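Odera Home Repair Fund
Progress report to the Fleseo Foundation
October 9, 2024
Prepared by Thandeka Matlala

The second grant payment arrived in March and has been used for plumbing and bathroom repairs in owner-occupied homes. We have finished 25 homes in this period. Another 7 are approved and waiting for a start date.

Most of the delay was in permits. The county changed its form in the spring and sent back several of our applications. Ayantu Jemal now files them all, and none has been returned under the new form. Two homes were dropped from the list after the owners sold.

Average spending per home was $708 above our estimate. Older supply lines were the main cause, mostly on the Miah side of town, where we replaced more pipe than the first inspections called for. Johannes Msimang has rewritten the inspection checklist to include the crawl space.

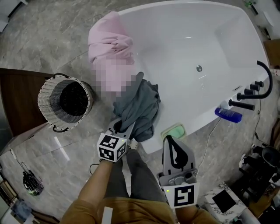 Will the overspend affect the number of homes completed by the end of the grant?

The total stays the same. We moved money from the outreach line, which had a balance left over, and Damián Rosales approved the change within the limits of the grant agreement.

Next period we will start the waiting homes and get new quotes for water heaters. Receipts and the updated budget are attached. Questions about the figures can go to Lerato Tshabalala in our office.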